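Lallon Tenants Association
Minutes, February 2021

Present: Vojtěch Sýkora (chair), Guadalupe Arriaga (minutes), 12 members

1. Minutes of the November meeting approved with no changes.

2. Parking. Karagiannis Paving quoted for repainting the lines in the rear lot. Members asked for a second quote before voting.

3. Garden plots. Four plots are open. Sign-up sheet goes up in the lobby. Fee stays the same.

4. Noise. Two complaints about late music on the third floor. Vojtěch will write to the units involved.

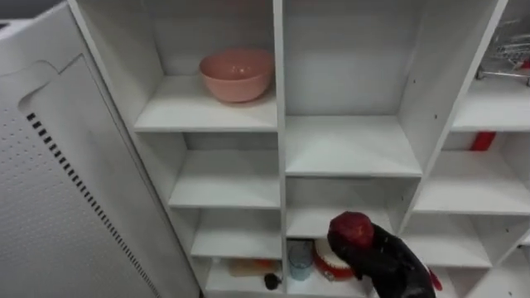 5. Budget. Motion to set aside $200 for spring bulbs and mulch. Passed, one opposed.

6. Other business. Guadalupe will ask the city about the broken streetlight.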